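4.2 Perception of the tray and its contents
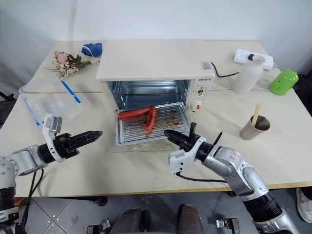 Figure 3. Head camera view of the toaster oven task, with the tray pulled out over the lowered door and two sausages on it.

4.3 Grasp planning under reflection

Depth readings on bare metal were poor. The inside of the oven and the tray rim both reflect light, and the raw point cloud had holes in these areas. We therefore fit the tray as a flat rectangle from its colour edges and use depth only to set its height. The sausages are segmented by colour. Dark residue on the tray (Figure 3) was at first labelled as food, so we added 132 hand-marked images from the Wurkgate set and retrained the segmenter.

When two items touch, as in Figure 3, the mask is split along its main axes before grasps are proposed. Each arm plans separately, and a shared check rejects any pair of paths that come within 65 mm of each other. Over 589 planning calls, the check rejected 172 pairs. Most of these were solved by delaying the right arm. The remaining cases were sent back to the task planner, Udum, which chose a new order for the two arms.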